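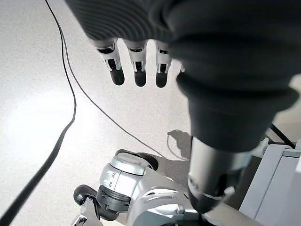 The speckled terrazzo floor should stay, Leandro Troncoso told the residents' meeting at the Gerner Building on Sunday, and any money set aside for the lobby would be better spent on the stairs. His view prevailed. The building's management has confirmed that the light gray floor will be kept and repolished in May, ending a plan to cover it with new tile.

The work has been awarded to Carrasco and will extend over 400 square feet. It will be carried out in two stages – the entrance side first, then the passage to the Urnano Street door – so that one route remains open at all times. Residents of the 37 apartments will receive written notice of the hours. Questions may be directed to Joaquín Tapia at the management office.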